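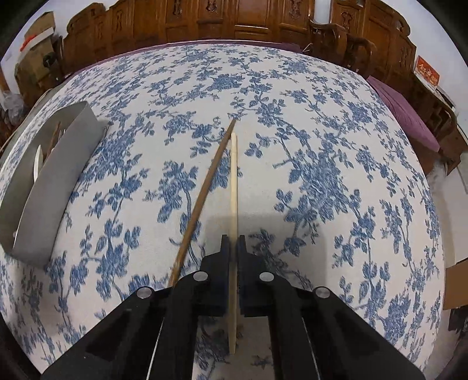 Setting the Table for People Who Are Late: A Report on Chopsticks, a Tray and a Tablecloth

Vibeke Þórarinsdóttir
Everyday Objects Studio, project 2
12/02/2019

Background

The assignment was to pick a household task that takes less than a minute and spend a term on it. Other people in the studio chose folding a fitted sheet or opening a stuck jar. I chose putting out chopsticks, on the theory that it would leave me plenty of time for my other courses. It did not.

I share a kitchen in Brandesby Hall, where there is one drawer for everything that goes in a hand or a mouth. The chopsticks in it have arrived over several years from takeout bags, departing tenants and one very optimistic wedding gift. Few of them still have the partner they came with. At dinner this means somebody stands at the drawer holding a stick up to the light like a jeweler while the noodles go soft.

My question was whether the sticks should be sorted before the meal, at the table, or never. My advisor asked me to add "and why it matters," and I am still working on that part.

Materials

The sticks were a mixed lot, some pale cream and some a darker brown wood. I had planned to buy a matched set as a control, but the matched set cost more than my printing budget, so the control is my memory of restaurants.

The tablecloth is white with a blue pattern of flowers, leaves and vines that goes on in every direction without taking a breath. It came with the table. I considered replacing it with something plain, as the Esteck handbook on tabletop studies recommends, and then decided that real people eat on real tablecloths. I also do not own a plain one.

For storage I used a grey metal container, rectangular and open at the top, with tall smooth sides. It used to hold mail. It lived on the left side of the table during the trials and has not gone back to holding mail.

Method

I ran 62 place settings over the first part of the term, all of them at the kitchen table and all of them before actual dinners, so that the hunger would be genuine. There were three ways of working.

Drawer first. The setter pairs the sticks at the drawer by color and length, then carries them to the table.

Tray first. The whole lot goes into the metal container unsorted. The container goes on the table and the setter pairs the sticks there, on the cloth.

Every man for himself. The container goes on the table and the setter sits down.

For each setting I wrote down whether the pairs matched in color, whether they matched in length, and any remarks made by the people eating. I stopped writing down remarks after the first week and then started again when it became clear they were the best data I had.

What happened

Drawer first was slow and made people irritable. The drawer is deep, the light is poor, and two people cannot stand at it without one of them being elbowed. The pairs were good, though. When a person has been elbowed for a pair of chopsticks they tend to make sure it is a pair.

Tray first was the one I expected to win, and it did, with reservations. Laying two sticks side by side on the cloth makes a difference in length obvious at once, provided you line up the thick ends. Most people do not line up the thick ends. They lay the sticks down at an angle with the tips nearly touching, so they make a narrow V, and from there you can believe almost anything about their lengths. I did this myself for longer than I would like to put in a graded report.

Color was easier, in the sense that everyone could see it and hardly anyone cared. A cream stick with a brown one was the most common mismatch, and it got through 14 times without a word from the person eating. My housemate's view was that they both reach the mouth. I have not found a published source that refutes this.

The tablecloth turned out to be a bigger factor than I had planned for. On a pattern that dense, a thin stick lying flat is surprisingly easy to overlook, the cream ones especially, with all that white between the vines. Twice a setter went back to the container for a stick that was already on the table. The brown ones gave less trouble. A later project could compare a patterned cloth with a bare table, and I would be happy for someone else to do it.

Every man for himself was the fastest by a wide margin. It also produced the only argument of the study, over the good pair.

The container

I had not meant to evaluate the container, but it evaluated itself. The tall sides that made it a fine place for envelopes make it a poor place for short chopsticks, which sink to the bottom and have to be fished for. Tipping it over is quicker and louder. I sketched a version with lower sides and a divider, which I am calling the Fogh after the street where I bought the cardboard. The cardboard model held up for one dinner and then met some soup.

A second model is planned for December, in something that can be wiped.

Limits of the study

The setters were all people I live with, and by the end they could recite the method. I was usually cooking at the same time. The Vadia timing app I used kept pausing when my thumb was wet, so I have left the times out and kept to "slow" and "fast," which the setters confirmed at some volume.

Recommendations for the kitchen

Keep the sticks in a tray on the table, out of the drawer. Line up the thick ends before judging length. Put the cream ones where someone has already looked. Anyone who wants the good pair should set the table.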